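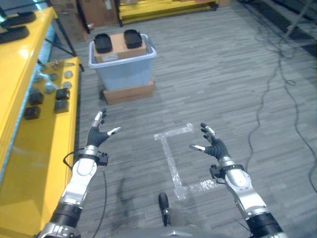
Light blue plastic bin holding a cardboard box and two black foam pads, set on a flat carton above the carpet. Clear tape marks the floor in front.

Eller publishes packing layout for foam footwear parts

Cedurness, 21 January 2021. Eller, the packing and storage supplier, has published a floor layout for small workrooms that handle foam pads, insoles and similar light parts. The layout was drawn up with Inov, which designs packing areas, and is issued as a free sheet under the title Villanueva.

The Villanueva sheet covers a single packing position. It sets out where the bin stands, how high it is raised, how parts are placed in it and how the floor is marked. It needs no fixed shelving and can be laid out on carpet, vinyl or sealed concrete.

The bin is a translucent plastic type, so that the contents can be checked from the side. It rests on a flat cardboard box, which keeps the base off the floor. A second cardboard box goes inside the bin as a filler. Its top should finish near the rim, leaving the parts within reach at the level of the opening. Labels on the inner box face the packer.

Sole-shaped pads are laid side by side on top of the inner box, left pad to the left. They are not stacked at this stage. Stacking thin foam before inspection can hide dents along the edges and makes left and right pads harder to tell apart.

Floor marking is done with clear packing tape. Eller chose it for the sheet over coloured floor tape for two reasons: it is already on hand at most packing positions, and it can be lifted and laid again when the layout changes. Tape on carpet should be pressed down along its full length and replaced when the ends lift. Where a permanent line is wanted, the sheet refers users to a woven tape.

A trial of the layout ran for 21 working days at the Eller workroom in Cedurness, using 3 packing positions and 24 bins. The trial dealt with foam parts only. Heavier goods should not be packed by this method, as the raising box is not rated for load and will crush at the corners.

The sheet also gives a short routine for the end of a shift. Pads are returned to their cartons, the inner box is checked for damp or split seams, and the bin is wiped out before it is put back on its base.

The Villanueva sheet is available now from Eller on paper or as a file for printing, under reference 51. An extended version covering boxed pairs will follow in April.

Notes to editors

Eller supplies bins, cartons and tapes to small workrooms. Inov plans packing and storage areas. Requests for the sheet should be sent to the Eller press desk in Cedurness.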